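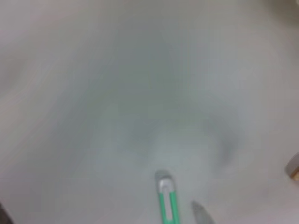
*Pale surface, out of focus.*

# Lemieux burial at Akby, two register entries, one age that does not fit

**wullusard_reader** wrote:

I am trying to settle a birth year. The Akby burial register has a Lemieux entry, number 937, with the age given in years, months and days. Working back from the burial date gives a birth in July of one year. The baptism at Cusstead that everyone attaches to this man is in July of the following year, and the clerk there wrote the birth date in the margin as well.

The day agrees. The month agrees. The year is out by one. Two published trees use the Akby figure and quote no source for it.

Before I change anything, is there a usual explanation for this?

---

**parchmentandpaste** wrote:

Usual explanation: the age was worked out by subtraction and somebody slipped on the borrow. Years, months and days are awkward to subtract in the head. If the months column went negative and the clerk added 12 to it without taking one off the years, you get exactly one year too many. Day and month come out right, year comes out wrong.

I would keep the baptism date and record the burial age as a variant.

---

**oldfen** wrote:

Not so fast. You are assuming the Cusstead baptism is the same person. Lemieux is not a rare name in those two parishes, and families reused names when a child died. Has anyone looked for an earlier child with the same forename, baptised or buried in the 12 months before?

Also, is 937 the entry number in the register itself or a number added by the indexer? The Akby index was renumbered at some point and the old numbers still circulate.

---

**wullusard_reader** wrote:

937 is written in the register, left-hand column, same hand as the entry. I have the page, not the index.

I have read the Cusstead baptisms for two years either side. There is no other Lemieux child with that forename. Burials I have only done for one year, as the next few leaves are stained and the film is poor.
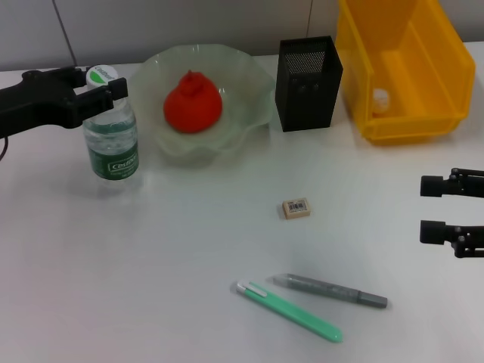 The other thing I should have put in the first post is that the burial entry gives no parents. It gives the age, the wife's forename and the place he died. The link to Cusstead rests on the marriage entry, where his father is named, and the father's name matches the baptism.

---

**oldfen** wrote:

Then the link is reasonable but the stained leaves matter. A child buried there would change the argument. I would not call it settled until they are read.

---

**parchmentandpaste** wrote:

With respect, a buried sibling would need a baptism too, and he has read those. Two boys of the same name born on the same day of the same month, one year apart, is a much bigger thing to ask for than one bad subtraction.

---

**oldfen** wrote:

Only if every child was baptised at Cusstead. The Wullusard chapel took baptisms from that end of the parish and its book is a separate volume. I have found 2 of my own people in it who were "missing" for 40 years' worth of other researchers' notes. Nor am I asking for two boys. I am asking whether the man buried at Akby was baptised at the chapel, by different parents, in the earlier year.

---

**tallow_and_ink** wrote:

Small point on the arithmetic. Check which date the clerk counted to. Some counted to the day of death, some to the day of burial. If you counted back from the burial and he counted from the death, your day should be out by two or three. You say the day agrees exactly, so either he counted to the burial or the death and burial dates have been mixed up somewhere.

---

**wullusard_reader** wrote:

Good point. The entry has both dates and I counted from the death. I wrote "burial date" in the first post, which was careless. Counting from the death gives the right day and month.

I did not know about the chapel book. Is it filmed?

---

**oldfen** wrote:

Filmed on the end of the Akby marriages, after a run of blank leaves - keep winding. It is not in the catalogue under its own title.

---

**wullusard_reader** wrote:

Thanks. I will read that and the stained leaves together. For now I have entered the baptism year as the preferred date, with the Akby age copied out in full in the notes.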